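jernum-replay

시뮬레이션 주방 환경에서 양팔 로봇의 조작 에피소드를 재생하고, 인식 및 계획 모듈을 오프라인으로 평가하기 위한 도구와 데이터 모음입니다. 렌더링은 Ukach 시뮬레이터를 쓰고, 궤적 형식은 Grorska 로그 규격을 따릅니다. 실제 로봇에서 얻은 데이터는 들어 있지 않습니다.

최종 수정: 2023-02-14
관리: Guadalupe Barrera

구성

episodes/ 에피소드별 관절 상태, 그리퍼 명령, 카메라 영상
scenes/ 가구 및 물체 배치 파일
planner/ 궤적 계획기와 충돌 검사기
perception/ 손잡이·모서리 검출기, 물체 분할 모델 설정
tools/ 재생, 변환, 검수 스크립트

전체 에피소드는 1570개이고, 이 중 206개는 평가용으로 따로 두었습니다. 평가용 에피소드의 장면 시드는 학습용과 겹치지 않습니다. 목록은 episodes/split.txt에 있습니다.

카메라

에피소드마다 손목 시점과 몸체 시점이 저장됩니다. 두 시점은 같은 시뮬레이션 시계를 쓰지만 저장 주기가 다를 수 있으니 프레임 번호로 맞추지 말고 타임스탬프를 쓰십시오. 손목 시점은 가구 가까이에서 매우 어두워지는 경우가 많습니다. 모서리 검출기의 기본 임계값은 밝은 장면에서 정한 값이라 어두운 목재 면에서는 선을 자주 놓칩니다. perception/edge_lowlight.yaml을 쓰면 나아지지만 석재 무늬의 가는 결을 모서리로 잘못 잡는 일이 늘어납니다.

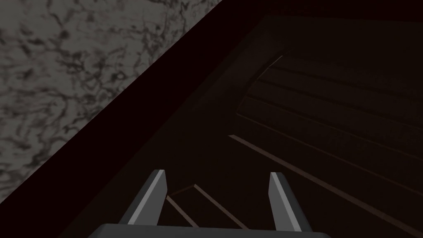 그림 1. 손목 시점. 벌린 두 손가락과 어두운 목재 가구, 왼쪽 위는 대리석 무늬 면.

검출기 출력은 선분 목록과 신뢰도입니다. 손잡이 후보는 짧은 평행 선분 쌍에서 만들며, 서랍 이음매도 같은 조건에 걸릴 수 있습니다. 계획기에 넘기기 전에 깊이 값으로 한 번 더 거르십시오. 손가락 영역은 기구학 모델로 마스크를 만들어 제외합니다. 마스크 여유 폭의 기본값은 6픽셀입니다.

재생 방법

에피소드 하나를 재생하려면 다음과 같이 실행합니다.

python tools/replay.py --episode 100 --view wrist
python tools/replay.py --episode 100 --view body

--plan 옵션을 주면 기록된 궤적 대신 현재 계획기가 만든 궤적을 같은 초기 상태에서 실행합니다. 결과는 runs/ 아래에 저장되고, 기록 궤적과의 차이는 diff.csv에 남습니다. 난수 시드를 고정해도 접촉이 많은 구간은 GPU 종류에 따라 결과가 조금씩 달라집니다.

계획기

양팔은 하나의 구성 공간에서 함께 계획합니다. 팔을 따로 계획하던 이전 방식은 Pacheco 브랜치에 남아 있으나 더 이상 고치지 않습니다. 충돌 모델에는 양팔, 몸체, 가구, 벽에 걸린 물체가 포함됩니다. 작은 물체는 볼록 껍질로 근사하기 때문에 포크처럼 가늘고 긴 물체는 실제보다 두껍게 취급됩니다. 파지 후보가 전부 기각되면 planner/objects.yaml에서 해당 물체의 여유 거리를 줄여 보십시오.

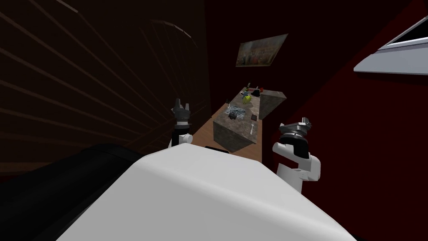 그림 2. 몸체 시점. 양팔 사이로 보이는 탁자와 화강암 무늬 판, 그 위의 작은 물체들.

몸체 시점에서는 로봇 자신의 흰 외장이 탁자 아래쪽을 일부 가립니다. 분할 모델은 가려진 영역을 빈 공간으로 처리하지 않고 '미관측'으로 표시하며, 계획기는 미관측 영역을 장애물로 봅니다. 이 동작은 --unknown-free로 끌 수 있으나 평가 결과를 보고할 때는 기본값을 유지해 주십시오.

알려진 문제

- 화면이 기울어진 시점에서 물체 이름표가 원래 위치에서 밀려 그려집니다. 저장된 좌표에는 영향이 없습니다.
- 어두운 색의 작은 물체는 분할 결과에서 옆 물체와 합쳐지기도 합니다.
- December 판에서 만든 장면 파일은 가구 관절 이름이 달라 바로 열리지 않습니다. tools/convert_scene.py로 먼저 변환하십시오.
- 창 없이 실행할 때 종료 신호를 두 번 보내야 프로세스가 끝나는 경우가 있습니다.

라이선스와 문의

코드는 MIT, 에피소드 데이터는 CC BY 4.0입니다. 가구 모델의 텍스처는 별도 조건을 따르므로 scenes/LICENSE를 확인하십시오. 오류 신고는 저장소 이슈로 받습니다. 에피소드 번호와 사용한 설정 파일, 실행 로그를 함께 올려 주십시오.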